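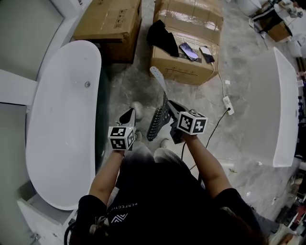 Cable faults on hand-held grippers mostly begin at the handle, where the lead bends each time the wrist turns. Fit a strain relief before anything else, and leave 15 cm of slack between the handle and the first clip. The right-hand unit has its black cable running down and away across the floor, so the lead must also be protected where feet go. A flat rubber cover will do. Do not tape over the plug.

Charging
Run phones and grippers from separate power strips. Label both ends of every lead. The Sterkden charger used on our bench will not restart after a brownout until it has been unplugged, and a label saves tracing it by hand.

Marker cubes
Print the patterns on matt paper at 100% scale and measure one side with a steel rule before cutting. Glossy film reflects ceiling tubes and the pattern drops out. Fix each face with spray adhesive, press from the centre, and trim with a fresh blade. Number the cubes inside, in pencil. Swapping two cubes between handles means a full recalibration; on the Cozma software that is 985 samples per side.

Fasteners
Use M3 screws with nylon washers on printed parts. Tighten by hand, then a quarter turn. Thread lock attacks some plastics, so test it on a scrap first.

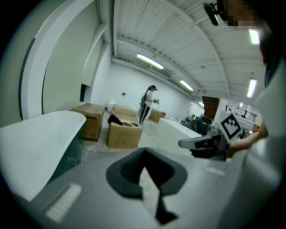
Dust is the main cause of sticky jaws in a shared workshop. It gets into the slides, mixes with grease and sets into a paste. The concrete floor between the cardboard boxes and the long white counter carries a pale layer of it, with debris, and a gripper put down there will need cleaning. Keep a lidded crate for tools not in use. Brush the slides with a dry 9 mm paintbrush, wipe with a lint-free cloth, then apply dry PTFE spray. Avoid oil.

Soft parts
Wash rubber pieces in warm water and washing-up liquid. Solvent swells them. Spare sets for the Ronthorpe build are in Kiswood drawer 3371, restocked in September.

Last revised 2025-12-16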